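Rustusholm Open Day: Gallery
March 2024
Text: Ingegerd Berge

The manipulation lab at Rustusholm opened its doors to visitors for one afternoon. The program consisted of a handheld gripper station, a fixed-arm station, a short talk on data handling and a question period. Groups were limited to 13 people. Each group spent 27 minutes at the two stations combined, which proved tight at the first and generous at the second.

The notes in this gallery follow the order of the tour. Technical details were checked with Amirul Lumbantobing, who ran the handheld station, and Tania Bandara, who gave the talk.

Handheld station

Visitors worked at a table with a two-finger gripper carried in the hand. The fingers close in parallel and are driven by a trigger in the grip. There is no arm behind the tool. The operator supplies the motion, and the camera on the tool records the approach, the grasp and the release.

The exercise was a plain pick and place. The operator brings the open fingers down to the table, straddles the object, closes, lifts, moves and sets down. Most visitors closed too early on the first attempt. Amirul's advice was to let the fingertips come level with the widest part of the object before touching the trigger.

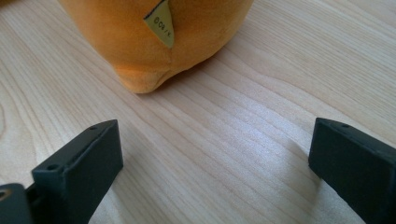
Soft objects were used for the first round because they tolerate a poor grasp. A rigid block will rotate out of the fingers if contact is off center by a small amount, while a stuffed object deforms and stays put. The drawback is that the closing width says little about the quality of the grip. The station software, Plirkeven, therefore logs finger position and trigger travel separately, and the two curves can be compared afterward.

Illia Dovhaniuk asked whether the operator's wrist angle is recorded. It is, through the tool's own tracking. No markers are worn on the hand or arm.

Release was the second common difficulty. Several visitors opened the fingers while still moving sideways, and the object was dragged. The written procedure calls for a full stop before opening. It also asks the operator to retreat straight up until the fingertips are clear.

Fixed-arm station

The second station had a bench arm, named Gazi by the lab, fitted with the same type of fingers. It repeated a recorded pick and place at reduced speed behind a barrier. Visitors could stop and resume the cycle from a panel but could not alter the path.

Nimal Kumarasinghe explained the homing sequence and the force limit on the fingers. The arm pauses for 500 milliseconds after closing, then checks finger width before lifting. If the width is below the set value, the grasp is counted as a miss and the arm returns to its start position.

Talk and questions

Tania Bandara's talk covered how recordings are sorted. Attempts that fail are kept and labeled by the stage at which they failed: approach, closing, lift or release. Recordings with a covered lens or lost tracking are discarded.

Questions were mostly practical. One visitor from Panley wanted to know how often the finger pads are replaced. They are inspected weekly and changed when the surface is worn smooth. Another asked about transparent objects, which the lab does not use at present.

Slides from the talk are available at the front desk on request.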